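Old Desktops on the Bench
Bornham Repair Rooms – gallery page, September 21, 2022

Welcome, and thank you for stopping by our little corner of the site! We have been taking in retired office desktops since March, when a firm over in Brulen cleared out its upstairs rooms and asked if we could give the machines a second life. Many more have come in from Jedine since then, and our shelves have never been so full. I do love the insides of these old towers – there is something very neighborly about a machine that opens up and lets you have a look – so I thought it was high time they had a gallery page of their own. Click on any picture for the larger size, and please take your time.

Inside a desktop tower, with the side panel off:
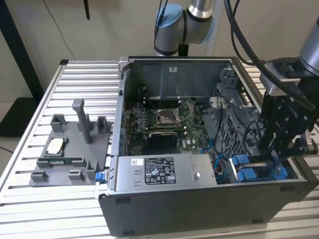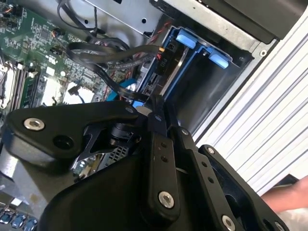 Most people who write to us want to know whether an old desktop is worth keeping, and my answer is nearly always yes, as long as the board is sound and you can get parts without paying silly money for them. The Grabowska shop on the corner sells us used memory at 20 a stick, and two sticks will perk up a slow machine wonderfully, while a new computer of the sort people ask us about starts at 390. Before you buy anything, though, have a good look at how your own case is laid out. On the Dell lying on its side in the first picture, the drive bay down in the corner has blue plastic latches, and blue or bright-colored plastic in a case like that is usually the maker's way of showing you where your fingers should go. I go looking for those colored bits first in any case I open, and only then do I reach for the screwdriver. Do unplug everything beforehand, please, and keep a saucer handy for the screws (mine has a chip in the rim and came from my grandmother's kitchen). If you get stuck, bring the whole thing along to the Bornham rooms and we will open it up together over a cup of coffee.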